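The Sorting of the Cubes

Rhys Pomare had been told that the job at Plulport would involve inventory, and on his first Wednesday he learned what the inventory was.
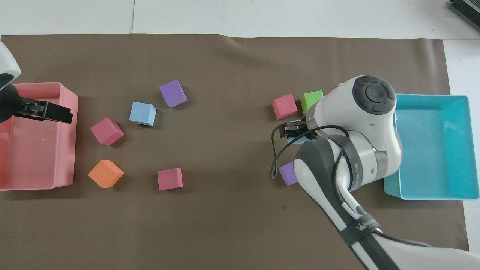 "Foam," said Mrs. Ngata, who ran the second floor. "You're to write the procedure."

"The procedure for what?"

"For putting them away."

Rhys looked at the brown mat and the colored cubes strewn over it. He had a degree in logistics from a school that no longer offered one. He had once rerouted 455 pallets of canned peaches through Zidberg in a snowstorm, and had kept the thank-you email.

"They go in the trays," he said.

"Which tray?"

There was a pink tray on the left and a turquoise tray on the right. He had taken them for a matched pair, the way you take two people at a bus stop for a couple and then only one of them gets on.

"Pink ones in the pink tray," he said.

"And the purple?"

"Purple is nearly pink."

Mrs. Ngata wrote this down, which alarmed him. She had very small handwriting and pressed hard.

"Blue in the turquoise," he went on. "Green in the turquoise, I'd say. Green's a cousin."

"And orange?"

Rhys thought about orange. He went on thinking about it through lunch, which was a cheese sandwich, and into the afternoon, when the radiators came on and the whole floor began to smell like a warm raincoat. Orange was red with yellow in it. Pink was red with white in it. By that reasoning orange belonged on the left, with family. But the pink tray would then be taking on pink, purple and orange, and the turquoise one would be sitting over there with its feet up.

At three he telephoned Tasov, where they had been doing this longer.

"Orange," said the man at Tasov, and breathed out. "We had a fellow who put it wherever it was closest."

"Did that work?"

"He's in Zidberg now."

Rhys couldn't tell from the tone whether Zidberg was a promotion. He remembered the snow and guessed it wasn't.

He wrote a first draft. It was 2 pages long and had a section called Definitions, in which a cube was defined as a cube. The second draft was longer. It allowed for a cube that landed on its corner, for one that bounced, and for one that rolled under the filing cabinet and was found in the spring by whoever had Rhys's job by then. He was proud of the paragraph on bouncing. He read it aloud in the stairwell, where the acoustics were good, and a woman from payroll waited politely for him to finish so she could get past.

Mrs. Ngata read it standing up.

"It's 4000 words," she said.

"I can trim it."

"You still haven't said where orange goes."

"Page nine. It's at the operator's discretion."

"Who's the operator?"

He hadn't defined that. He had defined "edge" and "upright" and "reasonable squeeze," and he had left out the operator altogether.

Mrs. Ngata laid the pages on her desk, squared them up and looked out the window at the parking lot, where it had started to rain on his bicycle.

"When my boys were small," she said, "we had one box. Everything went in the box. Then you sat on the lid."

"I could work with one box."

"We've got two trays, Mr. Pomare. They're budgeted."

So he went home and ate soup and lay in bed sorting. The blanket was turquoise side. The lamp was pink side, probably. The cat was orange, and she was asleep on his feet, well over to the left. He got up, found a pencil and made a note of it.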